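Handover slip (bimanual manipulation)

A handover slip is a fault in two-arm robot cells in which an object is released by the giving gripper before the receiving gripper has a load-bearing hold on it. The object drops, rotates, or is left hanging by an attached part such as a cable. The term is used mainly in small-parts work, where the objects are light and the force readings at the jaws are close to sensor noise.

Causes

Most recorded slips fall under false contact. The receiving gripper closes, motor current rises past the set threshold, and the controller reports a grasp. The current may in fact come from one finger pressing on a protruding feature — a latch tab, a strain relief, a cable tie head — while the other finger touches nothing. The giving gripper then opens on schedule.

A second cause is cable memory. A short length of cable held at one end keeps the bend it had in its packaging, so the connector does not hang where the planner expects it. Errors of a few millimeters are enough to put the plug body outside the jaws. Worn finger surfaces and late camera frames have also been reported, usually together with one of the first two.

The Cundmont cell

The best documented case is the Cundmont cell, a connector-handling station run with the Handero control package. In June 2022 the station began to drop plugs during arm-to-arm transfer. A review of the logs, closed on 5 December 2022, covered 1,826 transfers, of which 452 ended in a slip. No person was hurt. The damage was limited to bent connector shells and one cracked finger.

The review found that Handero treated a timeout on the receiving side as a successful grasp. This default had been set during early testing with foam blocks and was never removed. When the timeout check was corrected, 6 slips were logged over the next 619 transfers, all of them traced to false contact.

Transfer with a USB plug, and the framework of a cell

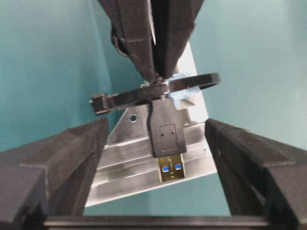
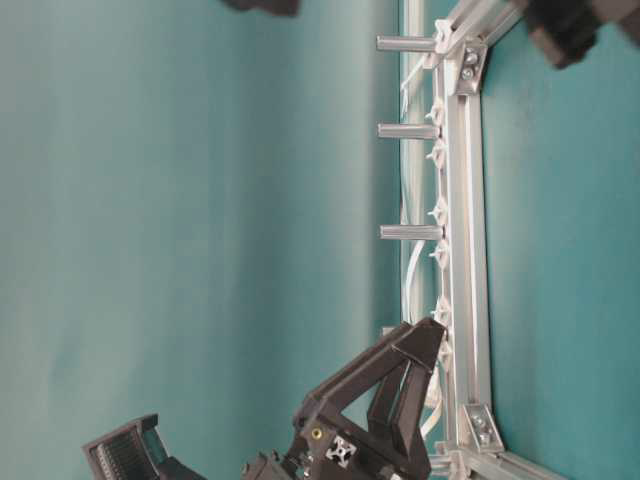 Mitigation

The usual remedy is a tug test. The receiving arm moves a short distance while the giving arm holds position, and release is allowed only if both sides register the load. The test adds time to each cycle and can mark soft plastic housings, so some sites run it only on parts with a record of slips.

The Mavongate revision of the procedure adds a second rule: a missing signal must be read as a failed grasp, and the giving gripper stays closed until an operator clears the fault. Obi, a later planner built for the same class of arms, applies this rule by default. It does not correct for cable memory — the hanging position of the plug must still be measured before each approach.

See also: end effector, grasp detection, fail-safe design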